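# prondomeo-teardown

Teleop demos, two arms, desktop PC dissasembly and part swaps. Collected at the Grerkstead bench and the Cleston bench. README is a work in progress, ask if stuck.

Print this page | E-mail this page

## What's in it

- 976 episodes, 147 held back for test - don't train on those
- every episode driven by a person, no scripted motion
- joint angles, gripper commands, fixed camera video, one line of text per episode

Tasks so far: side panel off, memory out, memory in, SATA cable out, processor from holder to socket. Processor is the hard one. Cable is the boring one but has the most failures.

## How the demos were made

Two ways.

1. Remote. Operator sits with leader arms, robot copies. Most of the set.
2. By hand. Arm put in free-drive, operator moves the wrist to where it should be, presses the pedal, next point. Only used for the memory tasks at Cleston. Marked `kin` in the episode name.

Don't mix them without reading the flag. Timing is completly different - the `kin` ones have long pauses.

Operators get 200 practice runs before anything is kept. Leone (the logging script, in `/tools`) throws away episodes where either arm hits a force stop. Failed grasps are kept if the operator recovers, column `recovered` set to 1.

## Set-up notes

Case flat, open side up. Fixture goes on the removed panel, left of the chassis. Zero the grippers every time you restart, every time. Camera stays put - if it gets knocked, start a new session number.
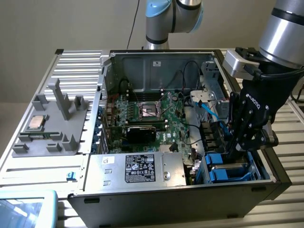

Laimutė Kazlauskienė wrote back after trying the October batch that the remote episodes train fine but the wrist moves too fast on the last bit before contact, and could operators please slow down over the socket. She'd also cut the idle seconds at the start. Fair, both going in the operator sheet. Trim option is `--trim-idle`, off by default.

## Known problems

- left and right gripper swapped in the column names for the first Cleston session, fix in loader
- some text lines say "RAM", some say "memory"
- episodes over 500 steps get split, second half has `_b`

## To do

Screws. Proper licence file. Next upload Wednesday if the disk copies in time.

Contact: Prondomeo data desk, Grerkstead | © Prondomeo | Back to top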